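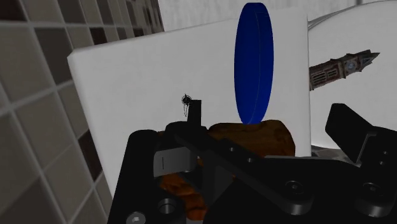 *Figure 4.1 A simulated wrist view, with a blue disc standing up behind the black parts of the gripper.*

# Chapter 4: Where Do the Examples Come From?

When I started teaching this course at Gornstead, I used to rush through the material on gathering examples so we could get to the fun part, the training. I'd give it half a lecture, hand out a ready-made set, and off we went. Then my students tried to build sets of their own, and every question they brought me was about the bit I'd skipped! So now it gets a whole chapter, and it comes before any training at all.

We'll be working with Kubiak, the practice set that goes with this book. It holds 2,368 recorded attempts at moving small objects about in simulated rooms. Each attempt (I'll call it an *episode* from here on) stores what the cameras saw and what the arm was told to do, step by step. You'll be making some episodes yourself before the chapter is out, so clear a bit of space on your disk.

Let me warn you about my own first go. I recorded 300 episodes in one evening, all with the same cup on the same table, and I was terribly pleased with myself. The trained system picked up that cup beautifully. I slid the cup a hand's width to the left and the gripper closed on thin air, again and again, with great confidence. I'd given it one example, really, and copied it out 300 times.

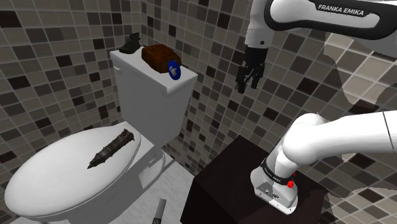

Variety is the first thing I'd like you to plan for, and I mean variety in several directions at once: the objects, the places they rest, the room, the light, and where the arm begins. It's tempting to put everything on a tidy table because tables are easy. But a learner that has only met tables has no reason to cope with anything else, so I'm fond of awkward surfaces, like the top of a toilet tank with a little shoe, a rough brown block and a blue disc all sharing it. The shapes there ask for quite different grips, and the disc overhangs the front slightly, so a careless plan could easily knock it off.

The second thing is the camera. A view from across the room tells you where the arm is, while a view from the wrist tells you what is near the fingers, often with the fingers themselves in the way. In section 4.3 we'll train on each view alone and then on both together, using 800 episodes every time so the comparison is fair.

The third is what to do with failures. My advice is to keep them, label them, and store them in their own folder. Exercise 4.2 gives you 70 episodes to label by hand. Do it with a pot of tea and a friend, and write down every case where the two of you disagree, as we'll need that list in section 4.4.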